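Looking After a Wooden Worktop or Table

Kitchen & Workshop Tips
Updated 26 November 2022

Solid wood tops last for decades with a little regular care. Most of the damage we see comes from standing water, hot pans and the wrong cleaner. The tips on this page apply to oiled and waxed tops unless a tip says otherwise. If your top is varnished, skip the oiling section.

Find out what finish you have

Put a few drops of water on a spot near the back and leave them for 8 minutes. If the water beads and the wood underneath looks the same when you wipe it off, the finish is sound. If the wood has gone dark, the finish is worn and needs another coat. A varnished top will feel slightly like plastic when you run a fingernail over it. An oiled one feels like wood.

Everyday cleaning

Use a well-wrung cloth and a small drop of dish soap in warm water. Wipe with the grain, then go over it again with a dry cloth. Don't let the wet cloth sit on the wood, especially over a joint.

Avoid bleach, oven cleaner, scouring powder and steel wool. Steel wool leaves tiny bits of metal in the grain, and on oak they turn into black dots the next time the wood gets wet. Vinegar is fine on glass but dulls an oiled finish over time.

Crumbs collect in the seams between boards. A soft toothbrush gets them out. Do not use a knife point.

Water rings

White rings are in the finish and are usually easy to fix. Rub in a little plain petroleum jelly, leave it overnight and wipe it off in the morning. If there is still a mark, try a dab of non-gel toothpaste on a damp cloth, with very light pressure, and stop as soon as the ring fades.

Black rings are in the wood itself. These need sanding or oxalic acid. Wear gloves and eye protection with oxalic acid, follow the label, and rinse well afterward. Test it somewhere hidden first.

Dents and scratches

Shallow dents can often be raised with steam. Lay a damp cotton cloth over the dent and touch it with the tip of a warm iron for a few seconds at a time. Check after each pass. This only works where the fibers are crushed. If they are cut, steam won't bring them back.

For fine scratches on a light top, rub with a walnut half and buff. For deeper ones, sand the whole board from seam to seam, going with the grain. A patch sanded in the middle of a board will show once the oil goes on.

Re-oiling

Do this twice a year in a kitchen, once a year for a dining table. We do ours in October, before the heating goes on, and again in spring.

1. Clear the top and clean it. Let it dry overnight.
2. Sand lightly with 180 grit, then 240. Vacuum and wipe off the dust.
3. Put on a thin coat of oil with a lint-free cloth.
4. Wait 20 minutes and wipe off everything that hasn't soaked in. Oil left on the surface goes sticky.
5. Leave it overnight and put on 2 more coats the same way.

We have used Godena hardwax oil and Irker worktop oil. Both give a good result on beech and oak. Irker dries faster but smells stronger, so open a window.

Rags soaked in linseed or similar oil can catch fire on their own. Spread them flat outdoors to dry, or put them in a metal can of water with a lid. Never ball them up in the trash.

Bins, pots and other things that sit on the wood 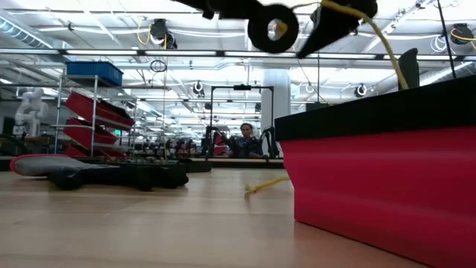

Anything with a hard base can scratch a finish when it is dragged. Lift bins and boxes to move them. Stick felt pads under items that stay put, and check the pads now and then for trapped grit, which scratches worse than the bare base would.

Shift things to a new spot every few weeks. Light woods darken in daylight, and a bin or bread box that never moves will leave a pale patch underneath. The patch evens out in a month or two once the wood is uncovered.

Don't leave damp rope, wet gloves or garden twine lying on the wood. Hang them up first. Some dyes run when wet and will stain an unsealed surface. Rubber feet can also leave marks on some finishes, so slip a cork mat under appliances. Kwak cork sheet is easy to cut with scissors.

A glossy top shows every smear, and the cure is a dry microfiber cloth, used in straight strokes. Spray polish with silicone in it gives a quick shine but makes re-oiling difficult later, as the new oil won't soak in evenly.

Related tips: Removing candle wax from wood | Sharpening a cabinet scraper | Fixing a drawer that sticks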